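Recording Clothes-Folding Runs at Home: Steps for Club Members

Posted by Agnes Pringle, Windby Robotics Club
Updated 4/24/18

Read this before you sign out a gripper. It covers the Sutherland project, the club's folding entry for the Hatitz student meet in October. Our goal is 1,000 usable runs. We have 602.

What you need

A gripper with its charger
A memory card from the blue tray
A bed or a large table
Clothes you don't mind handling many times

Step 1. Sign out the gripper

Write the number on the sticker in the log next to your name. Use the printed number only. We had a month of runs filed under nicknames and it took two people to sort them out.

Step 2. Set up the bed

Leave the bed as it usually is. If there is a mat or a blanket on it, keep it there. The model has to work on more than one kind of surface, and most of our early runs were done on the same gray table at school. Turn on the room light if the window is your only light and it is late in the day.

Put the clothes you are going to fold within reach before you start recording. A pile at the side of the bed works fine.

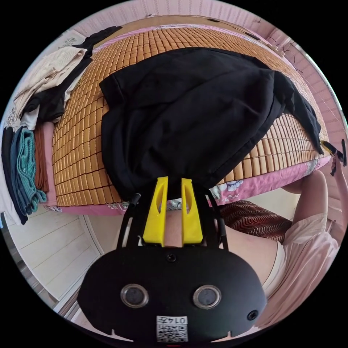 Step 3. Check the fingers

Squeeze the handle all the way and let go. Do this five times. The fingers should meet evenly and open again without sticking. If one side lags, stop and send a note to the group list. Don't try to fix it with tape.

Wipe the lenses with a dry cloth. No glass cleaner.

Step 4. Record a run

Start recording, hold still for two seconds, then pick up the garment by an edge. Work at half your normal speed. Fold, press flat, let go, and pull the gripper straight back. Hold still for two more seconds and stop.

One garment is one run. If you drop it, keep going and finish the fold. Dropped runs are useful and we mark them later. Keep each run under 40 seconds. 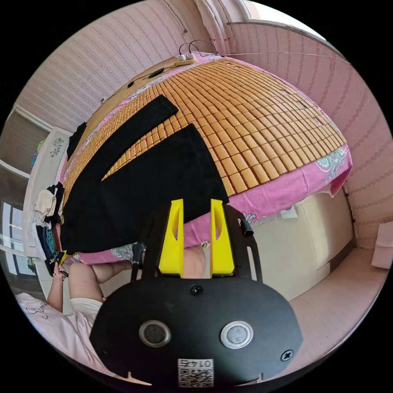 Dark clothes give Maltodska, our labeling program, the most trouble. It finds the outline of a garment by its edges, and two items of the same color lying close together can get merged into one. Black clothes spread on a tan woven mat are a good case for it, with plenty of difference between the cloth and what is under it. A black shirt on a navy blanket is a bad one. Record it anyway, but write "low contrast" in the notes so that whoever labels it knows to draw the outline by hand.

Step 5. Name and upload

Name each file with the gripper number, your initials and the run number, in that order, with dashes. Upload in batches of no more than 200 or the school server times out. Check that the file count on the server matches your card before you erase anything.

Step 6. Return the gripper

Charge it overnight and put it back on its own shelf. Cross your name off the log.

Common problems

Light blinks red: the card is full or not pushed in.
File won't open: the battery ran out during the run. Delete it and record again.
Fabric slips out: grab more of it, at least an inch past the hem.

Questions go to the group list or to me at the Windby lab after school.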